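Deltness open day, Sunday May 12, 2019. Posting as I go, sorry for typos

Parking was a mess. Walked over from the Tornlow lot, got coffee, it was fine

Main hall first. Big sorting line by Dalsgaard, loud, too many people. Left after one lap

Ok the good stuff is in the back - robot arm taking old desktop PCs apart. Been standing at the rail way too long. Gripper right down in the case, green board in every one of these:

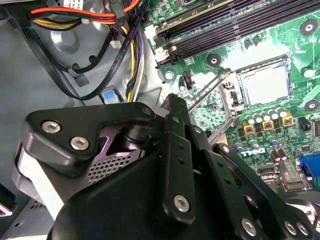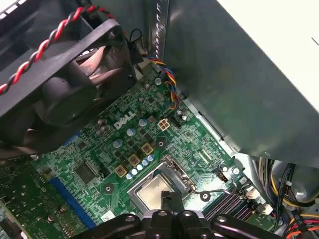
more

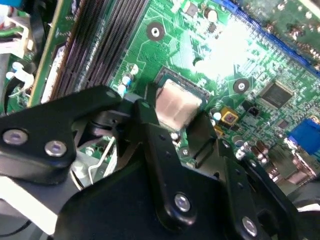
the last one has the socket open and the processor out of it

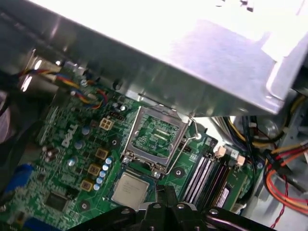 Multell Repair replied that they do 90 desktops a month by hand and would like to see it handle a stuck cooler before they get excited.

Fair. I asked at the desk, they said stuck coolers still go to a person. Also said the goal is 2,000 machines a year, no idea if thats close

What I liked - it's slow. Kids next to me got bored, I didnt. You can follow every move

They run it again at 3, same spot. Get there early if you want the rail, the screen on the wall is tiny

Got a free tote bag and a sceond coffee. Heading back to the lot now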